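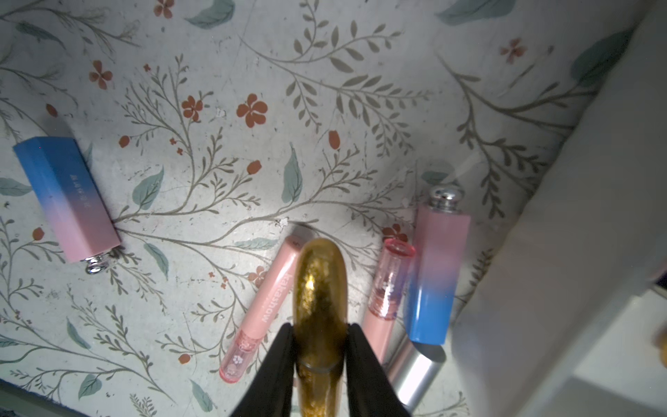
Does the fault come with every item?
Only with the smooth round tubes. The square ones have passed each time we tried them.

Ticket 1127 – gripper does not report a slipped item
Opened by: Jolene Rutherford
Assigned to: Wiremu Partington
Date: May 14, 2025

During the sorting of lipsticks and glosses, the right arm closed on a tube, lifted it, and the tube slid down between the fingers. The controller still showed "grip OK" and the arm finished its move. I pressed stop by hand. No person was near the arms and nothing broke.

First check, by Wiremu: finger pads cleaned with a dry cloth, force setting read back as 90, the same value as in August. Cable seated well at both ends. The fault came again after two cycles. 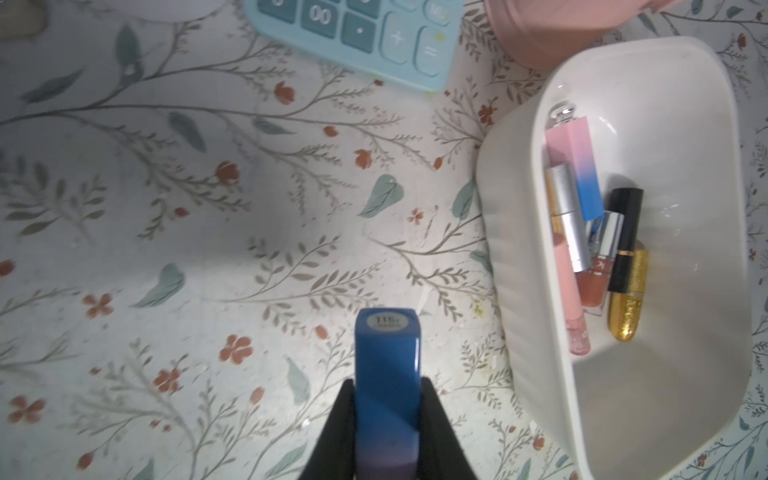
Can we keep working until it is repaired?
At low speed, and with one person at the stop button for the whole run. Please do not start the automatic program.

Second check, by Paora Costigan: he compared the finger position with the value in the log. When the tube slides, the position changes, but the log keeps the old number. So the slip is real and the software does not read it again after the lift – this looks like the true cause.

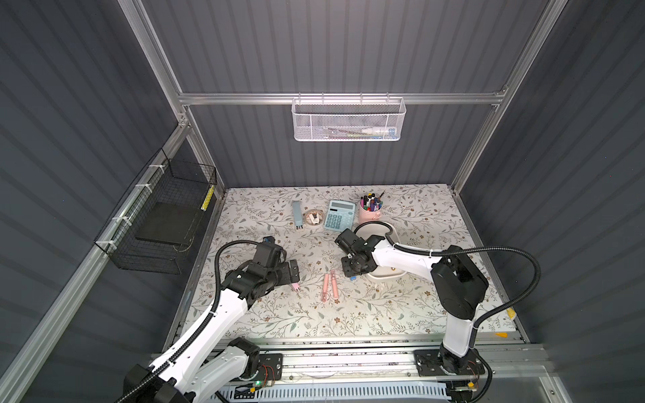
Paora will write a change so that the position is read also during the move, and the arm stops if the value changes. Until then I ask both shifts to write in this ticket each slip, with the arm and the kind of item.

Status: open, waiting for the change from Paora.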